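Keep the Crew Chief's Name in the Record

Unit histories are written by officers, mostly about officers. Anyone who has read more than a few knows the format: commanders listed by date, a roster of pilots, a paragraph on awards, and a group photo in which the enlisted people are identified as "maintenance section." My argument is that the aircraft logbooks should be treated as part of the history, and that the veterans' associations now scanning their files should stop throwing the logbooks away.

I worked on the flight line at Cludlow for two tours. Our detachment had 27 people, and the published history names nine of them. The other 18 signed for every inspection, every rotor blade change and every test flight. Those signatures still exist in part. When the Cassim hangar closed in March, Lurdes Cardoso took home 70 logbooks that had been marked for disposal. They are in her spare room.

The usual objection is volume. A logbook is repetitive and most entries are routine. I accept that. A page reading "tail rotor gearbox oil level checked" tells a general reader nothing. Read in order, though, the pages show who was present, what hours they worked, which parts were short and how long an aircraft sat waiting for them. Aircraft 405 was down for most of one winter. The printed history covers that period in a single sentence and gives weather as the cause. The logbook gives a missing transmission mount, ordered twice.

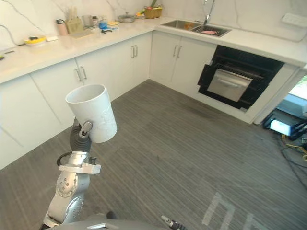

What the associations should do

First, scan before sorting. The Gindham group sorted first, by rank of signer, and lost the entries of several people who were never promoted past specialist. Ilídio Barros has said in print that the loss was small. He flew the aircraft and did not sign the pages, and I think that affects his estimate.

Second, index by name as well as by tail number. Families search for a name. Natália Rebelo looked for her father's service for two years and found it under a serial number she had no way of knowing.

Third, leave the handwriting alone. Transcribe it in a separate file, errors included. A corrected transcript is useful to a reader but is poor evidence of what was written on the day.

None of this needs much money. It needs a flatbed scanner, a naming rule for the files and a decision that maintenance records count as history. The first two can be settled in one meeting. The third has been put off at every reunion I have attended, and Lurdes would like her spare room back.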